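Dandside Drama Board > Ongoing series > Paltarex (no spoilers past episode 8 please)

hodge_podge
Posted 30th October

Right, who else is watching Paltarex? I started it because my sister wouldn't stop going on about it and I've now watched eight episodes in two evenings. It's the one where Mindis gets taken on as night clerk at a shipping office and slowly works out that none of the ships on her list have ever docked anywhere. I thought it would be a straight mystery and then episode three is basically a workplace comedy! The scene with the filing cabinet and the manager's lunch had me crying.

What does everyone make of the brother? I don't trust him.

quillandkettle

Oh I'm so glad there's a thread for this. I love it, I love her, I love the awful green coat. The brother is fine, leave him alone, he's just written as a man who never finishes a sentence. Look at how he is with the old lady downstairs in episode five (the bit with the radio). Nobody plotting anything would be that patient.

Also the music! That little three-note thing every time the office phone rings. I've been humming it at work.

marrowfat

Going to be the grump. I liked the first four and then it sags badly. Episodes six and seven could have been one episode. We get the whole train journey to Hodoroagă, then the whole train journey back, and all she learns is a surname. There are 13 episodes, they can't be wasting two of them on trains.

hodge_podge

But the train is where she opens the letter!

marrowfat

She could have opened it in the kitchen.

quillandkettle

She could NOT have opened it in the kitchen, her brother was in the kitchen. That's the entire point of the train. She's been in two rooms since the start of the series and suddenly there are fields everywhere, and she's got this thing in her lap she's scared of. I thought it was the best stretch so far. I watched six twice. 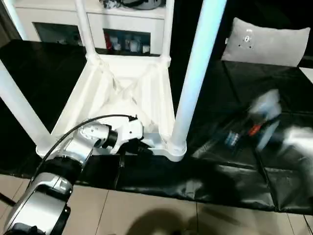 And the lad with the sandwiches, who has one line and is better than half the regular cast. I really hope he comes back. If he turns up in the last episode I will be unbearable on here, fair warning.

tamsin_b

I've read the book it comes from (Emilian Crăciun, the translation is more than 900 pages so clear your calendar). No spoilers, but the train is 300 pages in the book, marrowfat, so count yourself lucky. Personally I think they cut it too hard. There's a long conversation with the guard that explains why Mindis took the job in the first place, and without it she comes across as a bit of a drip in the early episodes. In the book she's sharp from page one.

marrowfat

See, that would have helped. My problem with her is that she keeps being told things. I'd happily have the guard instead of another shot of a window.

hodge_podge

I don't think she's a drip at all, I think she's pretending to be. Watch her at the interview, when he asks about the gap on her application and she drops her pen. She's buying time! I only noticed on the second go.

quillandkettle

Ooh. Off to rewatch episode one.

tamsin_b

That's a lovely reading and it's not in the book, so either the actress came up with it or the director did. I'm slightly annoyed I missed it. I still miss the guard though.

saltmarsh_pete

Just finished episode eight. Are the subtitles out of step for anyone else in the warehouse bit? Mine were a line behind for the whole argument, so for a while I had the brother confessing to what the manager did. Very exciting for a minute.

hodge_podge

Mine were fine, but now I want to see your version! Try turning them off and on again at the start of the episode, it sorted mine out when they went funny in September with that other series.

saltmarsh_pete

That fixed it, cheers. So the brother didn't confess to anything. I still think it's him.

marrowfat

It's him. On to nine tonight, trains or no trains.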